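# About the Hetville Robotics Learning Center

The Hetville Robotics Learning Center teaches the programming and safe operation of robot arms to students from Hetville, Nallamdale and the surrounding towns. It was founded by the Nallamdale school district and is open to learners of high school age and older. There are currently 471 students enrolled in day and evening courses.

Our teaching begins in simulation. Every student learns to move a gripper on the screen, to approach an object from a sensible angle, and to close on it without pushing it out of place. Work with the arms in the Endale Workshop follows once the instructor has signed off on the student's simulated exercises. The same control software is used in both settings, so habits formed at the keyboard carry over to the shop floor.

## The July Open Day

Each July the Center opens its doors to families, employers and prospective students. The most recent open day drew 814 visitors, the largest attendance to date. Doors opened at 10 in the morning, and demonstrations ran in the simulation room and the workshop until late afternoon.

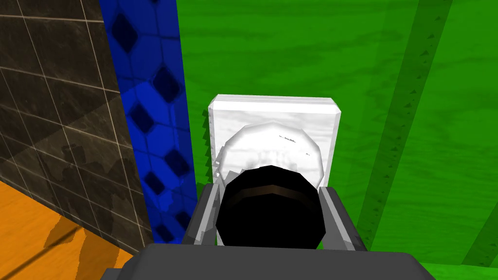
Visitors to the simulation room were invited to take the controls themselves, with a second-year student seated beside them. Most had never guided a robot hand before. The exercises were kept short, and guests were free to repeat them as often as the line allowed. Many younger visitors did so several times, and a number of parents stayed on to try as well.

In the workshop, students of the Olness Program presented their term projects and answered questions from local employers. The Olness Program is our two-year certificate course - it combines classroom study with supervised placements in packaging, food processing and light assembly. Applications are accepted each spring.

## Arranging a Visit

School groups and community organizations may visit the Center throughout the academic year. A standard visit lasts 2 hours and includes a safety briefing, a demonstration by students and time at the simulation stations. Groups of over 10 are divided between the two rooms. Visitors to the workshop must wear closed shoes, and long hair must be tied back.

Requests should be made through the front office in Hetville at least three weeks ahead. Please state the size of the group, the ages of those attending and any access needs - the building has step-free entry from the parking lot.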